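Skulero Tabletop Set, data card / readme

Status: draft, still being filled in. Ask before you quote any of it.

What you get

Skulero is a recording set sold by Jirix as an add-on to the Tedesco two-arm kit. Household objects on a plain surface, short grasp episodes. This card covers the cup-and-brush part only. The other object pairs have their own cards in the same folder.

300 episodes in this part. 200 for training, the rest held back for testing. Split is by episode, never by frame. Please don't reshuffle.

Views: one fixed, plus the wrist ones. The fixed view doesn't move between episodes. If you crop, crop all of them the same.
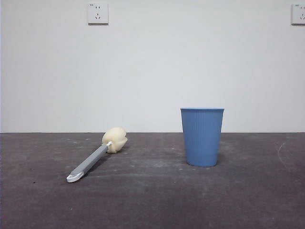 Do I need the Tedesco arms to use the recordings?
Any machine that reads the video files will do for training and offline tests. The arms only matter for replaying the actions, and for that you want the same arm, same gripper, same firmware line.

Folder layout

episodes/ one folder per episode, video plus joint log
splits/ two text files, train and test
calib/ camera files, read the notes in there first
tools/ viewer and the checker script
notes/ operator notes, plain text, spelling as typed

Run the checker before anything else. It compares the file list with what the viewer expects and prints what is missing. A broken download normally shows up as a missing joint log.

Known problems

Wrist video blurs when the arm moves fast. We left those frames in. If your model chokes on them there is a skip flag in the viewer config, off by default. Exposure also wanders, bright areas go near white and the colors shift blue. No correction applied. 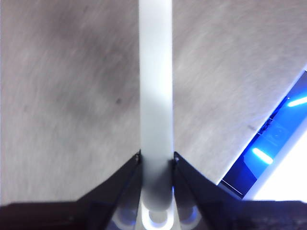
Wrist view, white rod between the fingers. Motion blur in the background, blue lit area at right.

Joint log and video clocks drift a little on long episodes. The checker realigns at the start of each episode only. Fix is planned, no date.

23 episodes are flagged "review". Mostly log gaps. They are in the train split, the flag is in the episode's own info file. Drop them if you like, the results we publish keep them in.

Gripper channel is commanded opening, not measured. So a closed value does not tell you theres something in the fingers. People trip over this one, we had 5 tickets in March alone.

Objects

Cup: light blue, ribbed, wider at the rim.
Brush: long gray handle, pale sponge head.

No meshes, no weights. Buy your own and expect small differences in size.
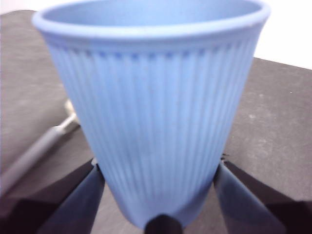

Wrist view, ribbed cup with fingers at its lower part. Gray handle behind, left.

Labels

Each episode has one task line in English and a start and end mark for every grasp attempt. Marks were placed by hand in the Dellirden viewer. Off by a few frames here and there. There are no masks and no boxes, and Jirix has no plan to add them for this part. If you make your own we'd be glad to link to them from this card.

Success is a single flag per episode, set by the operator. No partial credit. A grasp that slips and then recovers is down as a success, which you may not agree wiht.

Setup on the Tedesco kit

Home both arms. Load the calib file that matches your gripper. Put the cup and brush out, start the recorder, wait for the ready line in the terminal, then start replay. Keep replay at half speed the first time.
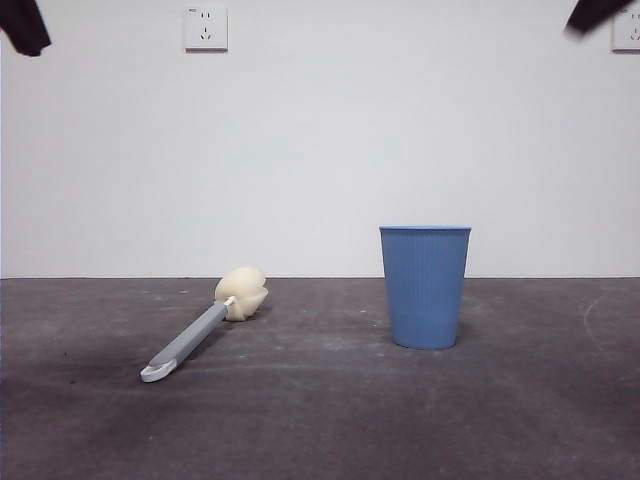 Leave the speed cap on until you've watched one full episode go through. After that it's your call. The cap lives in the recorder config, not in the replay one, and the recorder has to be restarted for a change to take.

License and support

Kit owners: use is covered by the kit license, research and in-house product work both. No passing on the raw video. Trained weights are yours.

Tickets go through the Jirix portal. Attach the checker output and the episode folder name or we'll just ask for them.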